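Notes on Keeping a Household Inventory

22 February 2018

The household inventory described in this post was begun last June, following the renewal of our home insurance policy with Mohammadi. The renewal form asked for the total value of the contents of the apartment. I entered the same figure as in earlier years and then found that I could not support it with a single document. The present record is the result, and several readers have asked how it is kept.

The inventory is arranged by room. Each room has its own sheet, and each sheet has columns for the item, the year of purchase, the price paid, and the place where the receipt is stored. At the time of writing it holds 234 entries. Items that cost less than 15 dollars are not listed one by one. They are entered as a group, such as "kitchen utensils" or "bed linen," with a single value for the whole.

Receipts presented the greater difficulty. Those printed on thermal paper fade, and a number of mine from the move to Cilden could no longer be read. These have been replaced where possible by bank statements. All remaining paper receipts have been scanned, and the originals are kept in a Dokby folder in the hall closet. A copy of the full record is held by my sister, Kenza Slaoui, at her home in Nasora, and she has asked me to hold a copy of hers in return.

Any single article valued above 1000 dollars must be declared separately under our policy. Only two of our possessions fall into this group: the piano and a walnut cabinet inherited from my grandmother. The cabinet required a written appraisal. The appraiser's visit lasted 30 minutes and the letter arrived the following week. 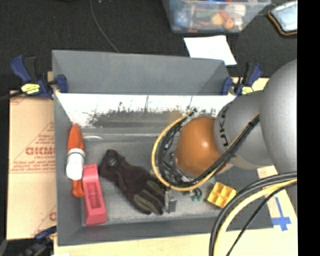 Updating the record is a smaller matter than creating it. New purchases are entered on the first day of the month, together with anything sold or given away. Removed items are moved to a separate sheet with the date of removal, so that earlier versions can still be compared with the present one.

Two matters remain open. The books have been entered at one value per shelf, and I am not satisfied that this would be accepted in a claim. The storage unit in the basement has not been recorded at all. Both will be addressed before the next renewal, and the blank version of the room sheet will be sent to any reader who writes to request it.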